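Two Nights in Koltthorpe Without a Car

October 13, 2026
3 min read
Print | E-mail

The visitor pass in Koltthorpe is sold in two versions, and the difference between them is poorly explained on the ticket machine. The basic pass covers trams and buses inside the ring road. The extended pass adds the funicular and the ferry to Gbeho. I bought the basic one, paid separately for the ferry, and ended up spending more than the extended pass would have cost.

Validation is also worth a note. The 48-hour clock starts at the first tap, and it runs by the hour. If you arrive late in the evening and your hotel is close to the station, walk there and tap for the first time the next morning. I gained most of a day this way.

I stayed at the Rarnumex, room 271, at the back of the building. The elevator stops at a half landing, so there are a few steps to deal with if you have heavy bags. The room had blackout curtains, one usable outlet near the bed, and a window that opened fully. Street noise was low. The pipes were louder than the street until midnight or so, then stopped. Breakfast is extra and I skipped it both days in favor of the bakery opposite the tram stop.

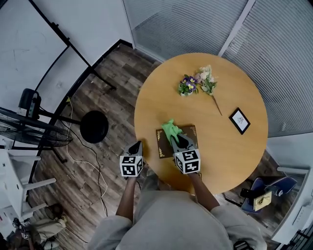 The ferry to Gbeho takes about 40 minutes each way. Boats are less frequent outside the summer timetable, which ends earlier than I had assumed, and the schedule posted on the pier was newer than the one on the website. Go by the pier. Seats on the left side going out get the view of the lighthouse and also the engine exhaust.

Gbeho itself needs three hours. The path around the headland is paved as far as the old signal station and gravel after that. Lockers at the landing take coins only, and the kiosk will not make change without a purchase.

For dinner, Zatach was the better of the two places I tried. It is a covered market hall with shared seating, and each stall closes at its own hour. The fish counter shuts first. The soup counter stays open latest and takes cards.

I went in March the first time and in early fall this time. March was cheaper and the funicular was closed for maintenance. I would pick fall again, with the extended pass.

Posted by Theophilus Arthur
2 comments | 100 shares
Print | E-mail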